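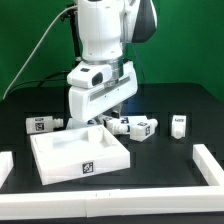
Rarno Teaching Kit: my review after two months

I bought the Rarno kit to teach our robot arm by showing it the work and not by writing code. I do small lab automation, mostly bottles, trays and holders, and I am not a programmer. My English is not perfect, so please excuse me if some sentence sounds strange.

What you get

The kit has a hand controller, a foot pedal, one small box that goes between the controller and the arm, and the recording software, which is called Druria. I paid 1491 dollars with shipping. There is also a cheaper set without the pedal. I do not recommend it, and I will say why later.

The printed manual is short. The longer one is online and it is much better, with good drawings of how to hold the controller. I wish I had found it on the first evening.

Setting up

The connection to the arm took me most of an afternoon. The box did not find the arm until I changed the network address by hand, and the message on the screen said only "no device." After this was solved it never came back. Calibration is simple. You move the controller to the places the software asks for, press the pedal, and wait for the tone.

Druria can use square printed markers to find the objects. You print them from the software and glue them on your parts. Please use matte paper. My first ones were glossy, and the software lost them each time the lamp was on. Small markers work also, but they must be really flat, and on a round bottle this is not so easy.

Teaching by remote control

This is the part I like most. You hold the controller, press the pedal, and the arm follows your hand. The delay is small and after a few days I stopped thinking about it. The grip force is a wheel under your finger, and it has a soft stop in the middle that helps with thin plastic.

My main task is to pick up a white bottle that lies on its side, turn it upright, and put it into a tray. It sounds like nothing. The turning is difficult, though, because your own wrist wants to turn more than the arm can do. I learned to start with my hand already twisted a little, so the end of the movement is comfortable.
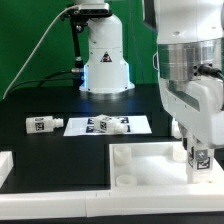

For this task I recorded 133 demonstrations before I was satisfied. The manual says you can begin with fewer, and it is true that the arm did something useful much earlier, but it was nervous near the wall of the tray and often stopped there. More recordings with the bottle in different directions helped more than recordings that were all clean and the same. I even kept a few where I missed the bottle and tried again.

The pedal is important for exactly this. With it you can pause, put your hand back in a good position, and continue in the same recording. In the cheaper set you must press a button on the controller, and when I tried it this way the gripper moved a little at each press.

Teaching by hand

You can also push the arm with your own hands and let Druria record the path. For large movements it is fast and pleasant. For the last few centimeters I do not like it so much. The arm feels heavy when you go slowly, and your fingers hide the thing you are trying to look at. I use it now only for simple start and end positions.

What I do not like

The battery of the controller is written as 8 hours. Mine is empty well before that, and it cannot be used while charging. This is a strange decision for a tool that you use the whole working day.

Druria saves every recording with a number and no name. You can add a name later, one by one, in a small window. After a long day this is boring work and I made mistakes with it.

There is no left-handed controller. A colleague in our lab is left-handed and she can use it, but her recordings are slower than mine.

Compared with others

Before this I borrowed the Niltmont controller. It is lighter and the software looks nicer, but the wheel for the grip has no stop and I crushed some bottles. The Oyelaran set I tried only one morning. It felt very precise, but the price was over my budget, so I cannot say much.

Would I buy it again?

Yes, with the pedal. If you need many hours without a break, ask the seller about a second controller, because they gave me a discount when I asked in June. I took off one star for the battery and the file names. Four stars of five.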